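Hygiène en restauration collective — notes de cours, séance 4
La glace alimentaire et le linge de table

1. La glace est une denrée
Elle relève des mêmes règles que les aliments servis sans cuisson. L'eau doit être potable, la machine vidée et désinfectée selon le plan de nettoyage. Le froid ralentit les germes, il ne les détruit pas.

Le service se fait à la pelle. Ni verre ni main nue dans le bac — le verre peut s'ébrécher et l'éclat reste invisible.
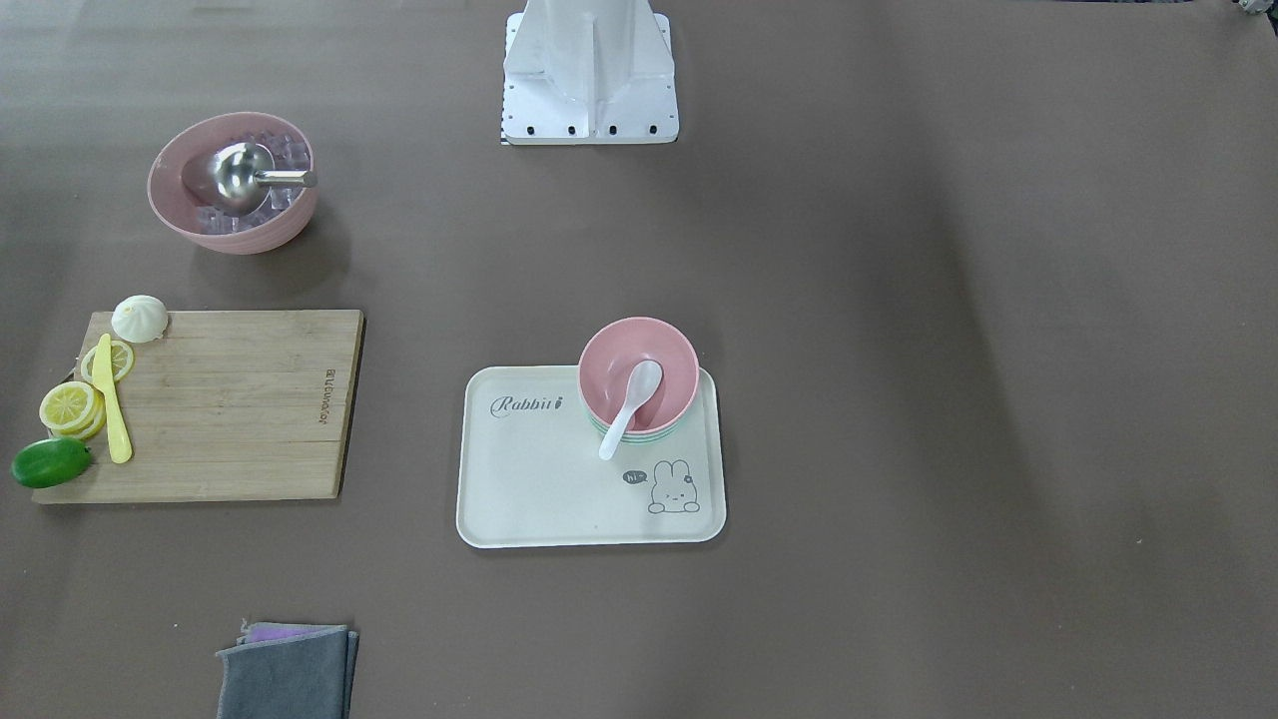
Fig. 1. Glaçons et pelle en inox.

À retenir pour l'examen : l'étude de cas Grasum (polycopié de H. Toft, p. 12). Sur 197 prélèvements, 50 étaient non conformes, presque tous liés au stockage de la pelle.

2. Le linge
Nappes et molletons sont changés après chaque service. Le linge propre voyage dans un chariot fermé, séparé du sale. On contrôle à plat, en lumière rasante : taches, accrocs, peluches.

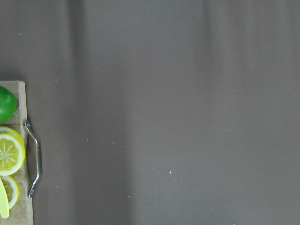 Stinbridge, le 23/3/18

Compléments à la séance
Le lavage à 60 °C suffit pour le linge de salle courant. Les torchons de cuisine partent à part. La fiche de traçabilité porte la date, le lot et les initiales de l'agent.

Lecture : Stougaard, chapitre sur les textiles, jusqu'à la page 166. Les exposés sur la marche en avant sont à remettre à M. Hviid avant la séance 5.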